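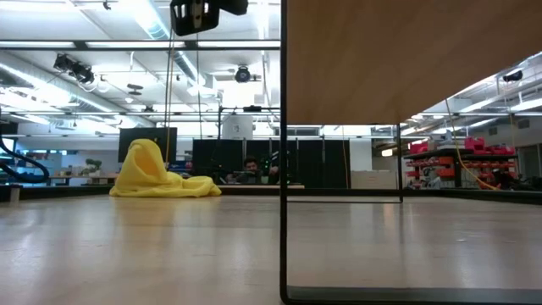
Spring cleaning of the shared kitchen in Prutstead

24 February 2023

Dear neighbors,

Each year in May we clean the shared kitchen on the ground floor, and each year some people ask me in April what they should bring. So I write early this time. My name is Ásdís Kárason and I live in the Nirnard side of the building, second door after the mailboxes. I have had the kitchen list since last autumn.

First the cloths. In the winter we had many complaints about smell, and I think most of it came from cloths which stayed in the sink overnight. From now on we use colors. Yellow is for tables and shelves. Blue is for the sink and the stove. The gray ones are old and are only for the floor. Please do not mix them, also when you are in a hurry. After use, rinse the cloth in warm water, press it well and hang it on the rail by the window. The used ones are washed together at 60 degrees on the first day of the month, without softener. Softener makes the cloth slide over the water and not take it up. I did not know this before I moved here, and I had used softener for many years.

Then the wooden tables. They were oiled last year and they do not like standing water. Wipe with a cloth that is almost dry, along the grain, and dry after. If you have put down a hot pot and there is a white ring, do not scrub it. Write to me and I will look at it. The strong spray in the red bottle is for the oven only. Last summer it was used on the long table and we had to sand one end of it, which took me and my brother-in-law a whole evening.

The small open shelves can stay where they are, but everything on them must be taken down before the cleaning. What has no name on it goes in the box in the hallway and stays there for two weeks. After this it goes to the second-hand shop in Kerneck. This includes jars. We have at this moment a great number of empty jars, and I ask kindly that the person who collects them takes them upstairs.

About money: from last year we have 334 left in the kitchen fund. I would like to use 65 of it for new cloths, brushes and a better drain strainer, and 50 for table oil. I have asked the shop Þorgeirsson if they can give us a lower price when we take several bottles, and they have promised to answer. If you have another opinion about how we should spend it, please tell me before the end of March.

For the cleaning itself I need 5 people in the morning and the same in the afternoon. It is not heavy work, only the oven is a little unpleasant. Children are welcome and can wash the chairs outside if the weather is good. There will be soup at noon, with and without meat. Please write your name on the paper beside the fridge and also write morning or afternoon, as last time I had many names and did not know when they would come.

The light over the stove is reported and will be repaired next week.

With friendly greetings,
Ásdís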